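Workshop notebook – Melteo, series two
December, started 9.40 am

Finally got through the whole first series in order, all on the big monitor, and I am so pleased we did it this way. Watching Melteo one episode a week on broadcast, I had Puten down as the charming one and left it there. Watching it straight through with Atif beside me muttering, I changed my mind by episode four!

What we were after: how the audience is told whose side to be on before anyone has said much. Gaetano's theory is that it's all entrances. He went through and marked every time Puten comes into a room and got 62 for the series, against 22 for Gumede, who is supposed to be the lead. Gumede is mostly already there when a scene starts, sitting down, halfway through a sentence. Puten gets the door, the pause and very often the music. I'd never have spotted it.

Serena doesn't buy the music part. She played us the dinner episode with the sound off and Puten still runs away with it. Her view is that the actor leaves a tiny gap before answering, and you lean in to fill it. We ran the kitchen argument again to check and I think she's right, though Gaetano is still holding out for the cello.

Atif's notes from the same session (copied from his sheet, the handwriting is terrible):
– Gumede apologises in nearly every episode and it makes people like him less. Why?
– The sister is the only one who ever calls Puten a liar to his face. More of her please
– Karkimbridge looks lovely at night and dreary by day, must be deliberate
– Episode seven drags until the phone call

After lunch, over to the previs for our own short. The opening is the two brothers talking across a table and we want the younger one to be the person you can't stop looking at, even though he's plainly in the wrong. Italo is keen to hold the first shot for 117 frames before anyone speaks. Sounds like an age on paper. I tried it with a stopwatch and it felt great, so it stays in for now. 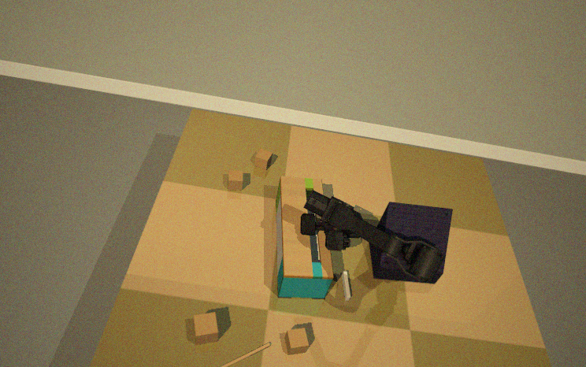
Render: checkered tabletop, olive wall, pale baseboard.

Getachew came by at 4 pm and read both brothers' parts for us, which was a treat. He did the younger one as a bully first, then again very quietly and almost kindly, and the quiet one was much nastier. Serena wrote "THIS" in the margin and underlined it. We cut 2 lines on the spot that the quiet version didn't need, including the one about the boat, which I'd been fond of for months. Gone now. Fine.

Still to sort out:
The older brother needs something to want besides being right. Gaetano to have a go at page three.
Try the sister overhearing from the hall – stolen from Melteo, but they stole it from the stage.
Ask Getachew if he can do a proper reading with Italo opposite him.
Series two, episode one next session. Atif has already seen it and is under strict orders to keep his mouth shut.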